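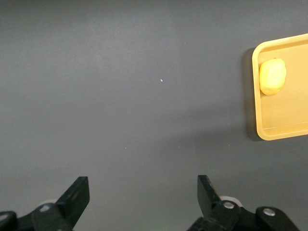
Gripper open, yellow tray, one piece in it. Bench 2, Tukville.

About us

Brumholm writes and checks the house rules for small robot cells. Started in a shed in Tukville, still pretty close to it. Nadine Boutros runs the benches, Rochelle Sheehan does the paperwork side, Murray Kingi goes out to sites.

How we work. Plain language, one page per cell, stuck up where people can read it. Our own benches get the same treatment:

Hands out before power on.
Slow speed for any new program, 200 mm a second tops.
One item in the tray for a first pick. More later.
Screws and finger plates looked at every morning, initialed in the book.
Anyone can hit stop. No questions till its stopped.

We've signed off 105 cells so far, mostly food and parts handling, all sizes of workshop. Pearce and Fondodska were the first two. Re-checks every May, book early please, Murray's calender fills up fast.

New rules sheet on request. Ask for Rochelle.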